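Last revised Friday, July 18, 2025

# How to request a recorded vote at a town meeting

These steps cover the open town meeting in Tudham. Allthorpe uses nearly the same rules, except that its petition goes to the moderator and not the clerk. Read the warrant first. A recorded vote can be requested only on an article printed there.

## Before the meeting

1. **Find the article number.** The clerk posts the warrant on the town website and on the board outside the hall. Write down the number and the exact title. Article titles are sometimes reused from year to year, so check the date on the cover.

2. **Check the voter count.** The bylaw sets the petition threshold by the number of registered voters on the closing date. The current list has 1251 names. At 1000 or more, two sponsors must sign. Below 1000, one is enough.

3. **Fill in Form 2.** Each sponsor prints a name, signs, and gives a street address. A post office box is not accepted. On the current form, Katherine Huamán and Eliécer Puma are listed as contacts for corrections.

4. **Lay out what you will bring.** Set it out the night before: photo ID, two copies of the form, the warrant, and a dark layer for the hall, where the heat is often off in the evening.

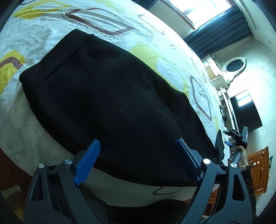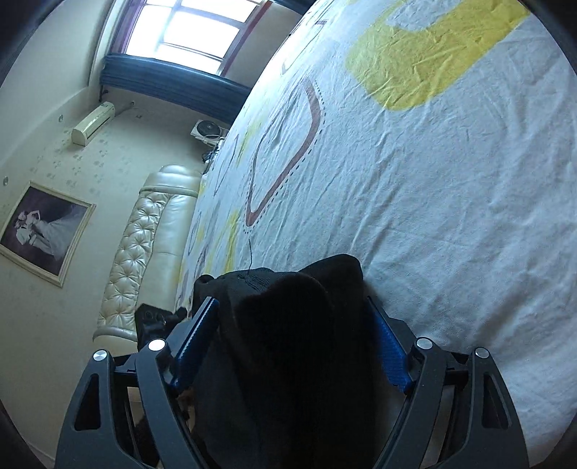
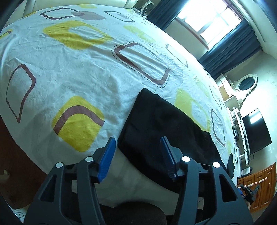
5. **File with the clerk.** The office closes at noon on the last filing day. Ask for a stamped copy. The stamp is your only proof of filing - an email receipt does not count.

## At the meeting

6. **Check in at the voter table.** You get a colored card. Keep it until you leave, as a lost card is not replaced once the first article is open.

7. **Wait for the motion and the second.** A request made during debate is out of order. Stand when the moderator says "the question is on the motion" and state:

 > "I request a recorded vote on Article ___ under the petition filed with the clerk."

8. **Answer when called.** The clerk reads the names of checked-in voters in list order. Say "yes," "no," or "present." Voters who miss their name can ask to be called again before the count is announced.

## After the meeting

The roll is attached to the minutes. Draft minutes for the spring session come out in September. To correct an entry, write to the clerk with the article number, your printed name, and the vote you gave. Corrections close when the minutes are approved.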